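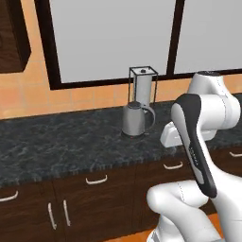
Kitchen arms: what to test before you believe the demo

Every few months a reader writes to ask whether it's time to buy an arm for the kitchen. My answer so far has been no, but I keep trying them, in simulation and on a real bench, and I've picked up some habits that save money. Take them for what they're worth. I sell nothing and I've been wrong before.

Start in the simulator, and don't stay there. A rendered kitchen costs nothing to wreck. You can park an arm beside a kettle, send the gripper at the handle all night and find out by breakfast whether the reach is hopeless. What you won't find out is what a half-full kettle does when it swings. Isla Ogilvie ran 1,081 simulated handle grasps for me on the Joton controller and was pleased with the score. On my bench the same settings managed 32 good lifts out of 90. I'd want to see that second kind of number on the box.

Turn the kettle before you blame the gripper. With the handle facing the arm, nearly anything with two fingers looks clever. Give the kettle a quarter turn and try again. Then put it hard against the backsplash. If the seller's video only ever shows the handle on the robot's side, ask for another video.

Crowd the counter. A kettle by itself is an easy target. Stand a blender right behind it and see whether the camera still knows where one ends and the other begins. Clear plastic and glass are the worst of it. The depth camera on the Mumis kit looked straight through my blender jar and decided the wall was the nearest thing to worry about.

Mind the window. Cameras mounted facing a big window do badly in the morning and again at four in the afternoon. Ifeanyi Etim swears by a pull-down blind. I moved the camera to the other side of the sink, which was free.

Check the elbow as well as the hand. People measure how far the gripper gets and forget there's a lot of arm behind it. Mine reached the kettle nicely and leaned on a drawer handle the whole time. Pull out every drawer under the work area, run the motion at the slowest setting, and listen.

Dark speckled stone is hard on cheap cameras. So is anything polished. A plain tea towel under the kettle helped more than the $229 "vision upgrade" Odukoya wanted me to buy, though a tea towel near a kettle base has its own problems. Use a silicone mat.

Fingers: soft pads beat hard ones on a curved handle, at least for the first month. Mine went shiny by January and started to slip. Wipe them with warm soapy water, let them dry, and keep a spare pair in the drawer. Skip the suction cup for kettles altogether. I don't care what colour it comes in.

Never test with boiling water. Cold tap water, a third full, kettle unplugged, lid on. Adesuwa Nnaji uses dry rice for the first few runs and sweeps up afterwards. Keep the stop button where your left hand can find it.

Would I leave any of these alone with a hot kettle? No. The Joton got closest, and I still stood beside it the whole time with my own cup, which I could have filled myself.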